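Freitagabend, kurz nach neun

Der Tee ist schon zum zweiten Mal kalt geworden, und ich habe noch keine Zeile geschrieben. Jetzt aber. Ich wollte doch festhalten, wie es in diesem Jahr mit den Äpfeln zu Ende gegangen ist, denn im nächsten Herbst weiß ich es sonst wieder nicht mehr und stehe ratlos vor den Kisten wie eh und je.

Heute habe ich den Keller durchgesehen. Es riecht dort unten so herrlich im Dezember, nach Holz und Schale und ein bisschen nach Most, dass ich immer länger bleibe als nötig und mir am Ende die Füße eiskalt sind. Die Boskoop halten sich wunderbar, ein wenig runzlig am Stiel, aber fest. Die Goldparmänen sind leider mehlig geworden, die hätte ich früher aufbrauchen müssen (das schreibe ich vermutlich jedes Jahr). Zwei Stiegen habe ich aussortiert und gleich in den großen Topf geschält, mit Zimt und einem Streifen Zitronenschale, und jetzt stehen fünf Gläser Mus auf der Fensterbank und machen in unregelmäßigen Abständen »klack«. Ich liebe dieses Geräusch. Als Kind durfte ich dabei am Küchentisch sitzen bleiben, bis das letzte Glas zu war, auch wenn es spät wurde.

Am Vormittag war ich noch einmal in Woltgate bei der Mosterei, um die Abrechnung zu holen. Es ist doch immer eine kleine Reise, erst der Bus, dann das Stück an den Weiden entlang, und auf den Pfützen lag heute dünnes Eis. 1.689 Kilo haben wir dieses Jahr aus der ganzen Siedlung zusammengetragen! Ich habe den Zettel zweimal gelesen. Im vorigen Jahr, nach dem Spätfrost, war es so traurig wenig, dass sich die Fahrt mit dem Anhänger kaum gelohnt hat. Mein eigener Anteil waren 163 Kilo, fast alles von dem alten Baum hinten am Zaun, den ich vor ein paar Jahren schon fällen lassen wollte. Da habe ich ihm heute im Vorbeigehen den Stamm getätschelt und mich ein wenig geschämt.
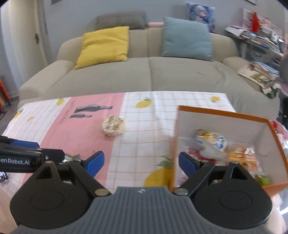 Der Saft ist diesmal süßer als sonst, finde ich, und er hat eine schöne dunkle Farbe. Ich trinke ihn abends warm mit einer Nelke darin. Die Frau an der Kasse meinte, das liege am trockenen September, und sie muss es ja wissen, bei all den Gärten, die dort durch die Presse gehen. Wir haben uns ordentlich verplaudert -- erst über das Wetter, dann über Wühlmäuse, dann über ihre Schwester, die nach Ollcombe gezogen ist und dort im Garten einen Birnbaum vorgefunden hat, von dem niemand die Sorte kennt. Ich habe ihr geraten, im nächsten Herbst ein paar Früchte zur Bestimmung einzuschicken, mit Stiel und von der Sonnenseite gepflückt. Den Bus habe ich darüber natürlich verpasst, aber das machte nichts, es gab noch Kaffee aus der Thermoskanne.

Auf dem Rückweg bin ich bei Khokhar hineingegangen, weil mir der Zimt ausgegangen war. Gekauft habe ich dann auch noch Kardamom, getrocknete Aprikosen, ein Säckchen Linsen und eine Tüte von dem Salzgebäck, das ich mir eigentlich abgewöhnen wollte. Der Laden ist so eng und warm, und es duftet dermaßen gut, dass ich dort noch nie mit nur einer Sache herausgekommen bin. Die Tüte hat die Busfahrt nicht überlebt.

Im Briefkasten lag der neue Pomum, leider mit einem Knick quer durch den Umschlag. Ich habe ihn zum Abendbrot gelesen, obwohl man beim Essen ja nicht lesen soll. Vorn ein langer Aufsatz über das Schneiden alter Hochstämme, den ich mir morgen mit Bleistift noch einmal vornehmen will. Man soll über zwei Winter hinweg auslichten und die dicken Äste lieber nach und nach wegnehmen, sonst treibt der Baum lauter Wasserreiser. Genau das habe ich damals am Gravensteiner falsch gemacht, der sieht bis heute aus wie ein Besen. Für den alten Baum am Zaun nehme ich mir also fest vor, geduldig zu sein. Im Februar die Mitte ein wenig öffnen, das tote Holz heraus, und dann Schluss für dieses Mal.

Die Leiter muss ich vorher noch zum Richten geben, die dritte Sprosse gefällt mir gar nicht. Und die Säge schärfen lassen! Und den Leimring erneuern, der alte hängt in Fetzen am Stamm.

Eben hat wieder ein Glas geklackt, das vierte. Auf das fünfte warte ich noch, und wenn es bis zehn nicht zugegangen ist, kommt es in den Kühlschrank und wird morgen mit Pfannkuchen gegessen.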